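Picking a program for next fall

18/03/2021

Course selection forms at our high school are due the second week of April, and my younger kid has to pick between two of the district's specialty programs. We went through this with the older one as well, so I had some notes already. I'm putting them up here for the other parents who keep asking me at pickup.

The two we are looking at are the engineering and manufacturing program on the Clolwood campus and the health sciences program at Ovar. There is a third one, in hospitality, but my kid has no interest in it and I didn't go to that session.

Clolwood first

Clolwood is the older of the two. It has 283 students across four grades, and next year's ninth grade class is capped at 70. Students take the regular core classes in the morning and the program classes after lunch. Ninth grade is drafting and basic electronics. In tenth they choose a track, and the tracks are design, automation and welding. The automation track uses a workbook called Jibrin, which you have to buy yourself. It costs 31 dollars and the school store often runs out in September, so get it in August.

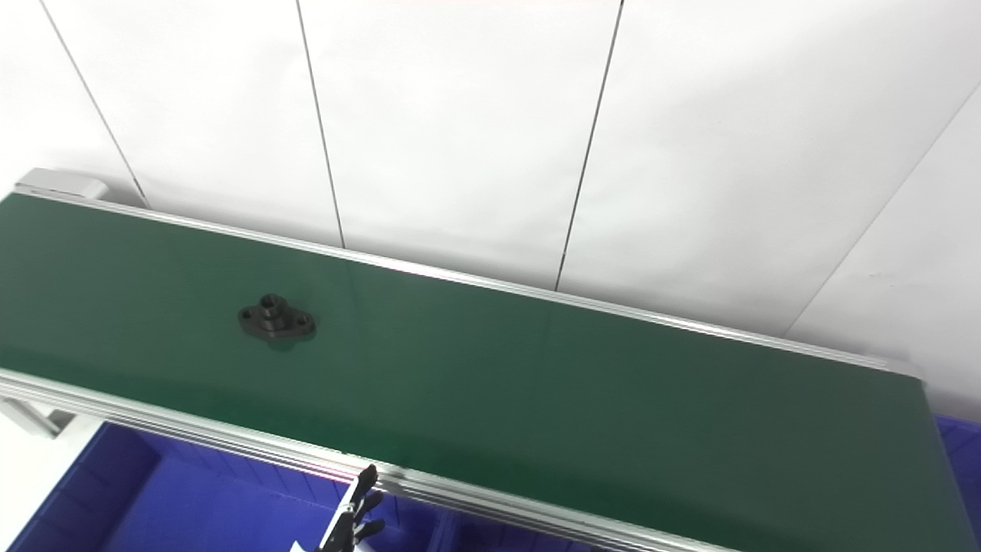
A part on the conveyor belt.

The thing I liked best was the senior placement. Seniors spend two afternoons a week at a local employer and get graded on it. It is unpaid for the first semester and can be paid in the second – that depends on the employer. You need your own ride. The district bus doesn't run at those hours, and the counselor was clear that this is not going to change next year.

What I liked less was the math. If your kid isn't in Algebra 1 or higher by ninth grade, they can still get in, but they have to take a summer class first. That wasn't on the flyer. I only found out by asking.

Ovar

Ovar is smaller and newer. The big draw is that students can finish with a nursing assistant certificate before they graduate. They also need 15 hours of service each semester, starting in ninth grade, and the hours have to be at a place on the approved list. I asked whether babysitting or church work counted and it does not.

The classes looked well run. The anatomy teacher also teaches the same course at night for adults, and the syllabus she handed out was very detailed, down to which weeks have quizzes. My kid thought that was a plus. Homework is heavier than at Clolwood from what the current students told us, mostly reading and vocabulary.

Ovar has no sports of its own. You can play for your home school, but practice starts before the shuttle gets back, so in the fall you would miss the first part of it every day. For us that matters – for you it may not.

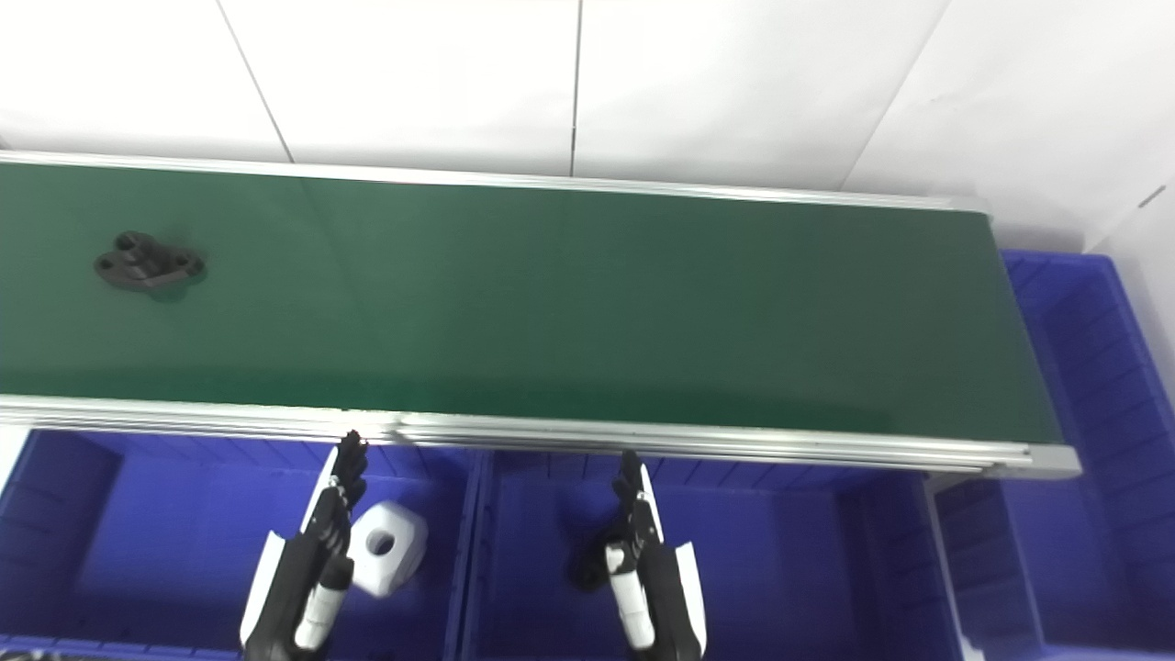 How to apply

Both programs use the same online form, which is on the Asovness portal under the student's account. You can't get to it from the parent account, so sit down with your kid and have them log in. You rank the programs, upload the last two report cards and answer one short essay question. The question is the same for both: describe something you learned to do outside of school.

One teacher recommendation is needed. Ask for it before spring break if you can, and give the teacher the link and the deadline in the same email. With my older one we asked late and got it in on the last day.

If there are more applicants than seats, it goes to a lottery. Grades only decide whether you are in the lottery at all. Siblings get no preference, which surprised me.

We are leaning toward Clolwood, with Ovar ranked second. My kid wants to talk to one more student on the automation track before we submit the form. If you have a kid in that track now and don't mind a few questions, leave a comment and I'll get in touch.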